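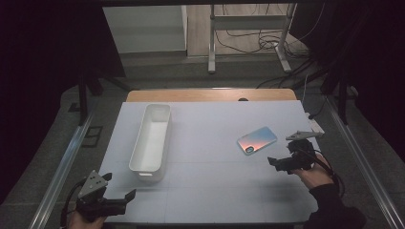 Phone, bin, both grippers. Wednesday, late.

The task is to get the phone into the bin. A toddler can do it, usually when you need the phone. I have been at it with a gripper in each hand since June, and my respect for toddlers is at an all-time high.

These are the second pair. The first pair had fingers that flexed so much it was like picking things up with two slices of cheese. Annunziata Pace, who has the bench next to mine and opinions about all of it, told me to make the fingers stiffer and quit blaming the motors. I blamed the motors for another two weeks, then made the fingers stiffer.

Flat things are still the worst. A phone on its face gives you almost nothing to get under, and the back is slick as a fish. My best trick so far is to pin one side with the left finger and come in low with the right. It's also how I eat peas.

The goal is 500 clean runs before I let the arms at home try anything on their own. I have 76. I threw out a good number more because I was talking to Annunziata and waving a gripper around to make a point.

Cables are next. They catch on my sleeve every time I reach for the far end, and I've used up all the zip ties.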